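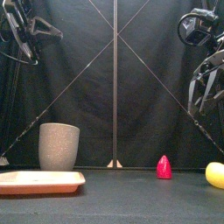 Ticket 8: right arm plans to the post when asked for the strawberry

Status: closed, with one leftover (see the end)
Opened by: Inese Sepp
Component: Virer perception, segment and grasp proposal

What I was seeing

Morning all! I've been running the pick-into-tray routine on the two-arm table, and the left arm is good as gold. The right arm is another story. Ask it for the little red strawberry and Virer comes back with a grasp pose floating up in the air, bang on one of the bracing cables in front of the curtain. The planner then says no (quite rightly) and the arm just hangs there with its fingers open. I got the same thing on 6 tries in a row before I gave up and put the kettle on.

Config is the stock one from the Sturbridge branch, fixed camera only, wrist cameras off.

First things I tried

Restarted the perception node. No change. Cleared the cached table plane and let it fit again. No change, although the plane looked lovely. Swapped the prompt from "strawberry" to "red cone" and got a decent mask on the fruit, but the pose was still in mid-air. So the mask was fine and the depth was the bit going wrong, which at least narrowed it down a fair way.

Xuelian Long asked whether the big speckled pot was confusing things. Fair question, all those pale flecks do make the depth a bit noisy on that side. I masked it out in software and re-ran. Same floating pose, so the pot is off the hook.

What Yutong found

Yutong Pan had a look at the point cloud after lunch and spotted it in no time, which was slightly annoying! The strawberry is so small that only a handful of points survive the downsampling, and the cluster step was topping it up with the nearest big cluster it could find. That happened to be the cable and the metal fitting on the right. The average of the two lands in thin air.

Fix

In the cluster settings I dropped the minimum cluster size to 100 points and turned off merging for anything above the table crop. I also pulled the back of the crop box forward by 4 cm so the rail and the foot of the post are out of it completely. Saved as a new profile called Alia, please don't overwrite stock with it.

Re-ran the request at 15:20 and the pose came back on the fruit, fingers pointing down, planner happy.

Leftover

The yellow fruit at the far right is partly out of view for the fixed camera, so its centre comes out too far left. Shuzhen Cao reckons we should reject any mask touching the image border and ask the wrist camera instead. I agree, but that's a separate ticket and I've put it on Xinyi Ye's list.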